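Gorkberg Recreation and Technical Rooms
Room inspection checklist: tabletop air hockey
Date of inspection: April 6, 2020
Inspected by: Krisztina Gál
Countersigned by: Dezső Kozma
Form number: 697

This form is completed for each room in which table games are kept. Comments are to be entered against every item, including those marked satisfactory. Items marked for action remain open until they are signed off by the room supervisor, Ildikó Bárány.

Section A. Playing surface and rim

A1. Playing surface free from cracks and raised edges.
Result: Satisfactory.
Comment: Surface wiped with a dry cloth before inspection. No solvent is to be used on the printed markings.

A2. Tape lines firmly fixed along their full length.
Result: Action required.
Comment: The ends of the blue tape are to be pressed down and any strip that lifts is to be replaced in the same position. Old adhesive must be removed before new tape is laid.

A3. Rim secure on all sides.
Result: Satisfactory.
Comment: Checked by hand at the corners and beside the goal.
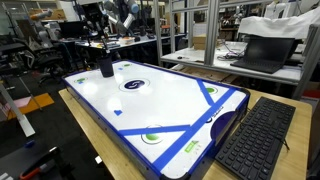
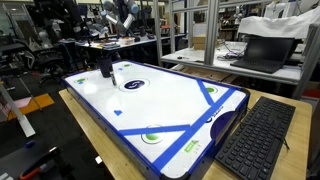
Blue tape on the white playing surface, with the keyboard to the right of the table.

Reading time: 2 minutes

Section B. Supporting table and surrounding items

B1. Supporting tabletop level and stable.
Result: Satisfactory.
Comment: No movement when pressed at each corner. The air hockey table stands diagonally and should be left in that position until the tape has been checked against the plan held by Viktória Bárány.

B2. Items on the tabletop kept clear of play.
Result: Satisfactory, with comment.
Comment: The keyboard is permitted on the wooden tabletop but must not rest on the rim. Drinks are not permitted on either table.

B3. Cables tidy and out of reach of the playing area.
Result: Action required.
Comment: Loose cables are to be gathered and tied. Ties may be drawn from the Pomimora stores cupboard. Cables must not hang over the front of a shelf or lie across the walkway.

Section C. Room

C1. Walkway clear on all sides of the supporting table.
Result: Satisfactory.
Comment: Bags and coats are to be left on the hooks by the door.

C2. Overhead lighting in working order.
Result: Satisfactory.
Comment: Glare on the white surface was raised by Diễm La at the November inspection. It is a matter of comfort and does not affect the result. A request for a diffuser remains with the building office.

C3. Workbench surfaces tidy.
Result: Action required.
Comment: Tools and parts not in use are to be returned to their drawers at the end of each session.

Follow-up

Open items A2, B3 and C3 are to be completed within 7 days. The supervisor should enter the date of completion beside each item and return the signed form to room 93. A copy is kept with the equipment record.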